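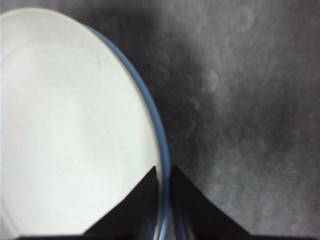 Monday, glaze bench. Second firing of the Drelix clear on the new clay came out this morning. Crazing is down on the mugs, still bad on the bowls. Kanchan thinks the bowls went in too thick and I agree -- bucket was reading heavy after it sat all weekend. What I'm after is an even, matte off-white across the face, like the round plate with the thin pale-blue rim, and the bowls are nowhere near it. Thinned the bucket with water, sieved twice, left it 30 minutes and dipped six tiles.
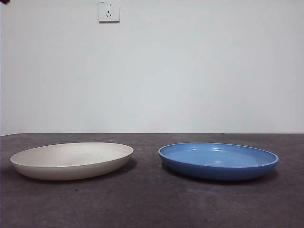
Tiles 1 to 3 got a two-second dip, 4 to 6 got four seconds. Harsh will load them on the middle shelf and slow the cooling below 70 percent of the usual rate. If 4 to 6 craze again, try more silica before touching the clay.

Clay left: some 364 lb. Renu to ask Ustden about the April price. Kiln log is in the blue binder -- please write in cone numbers too.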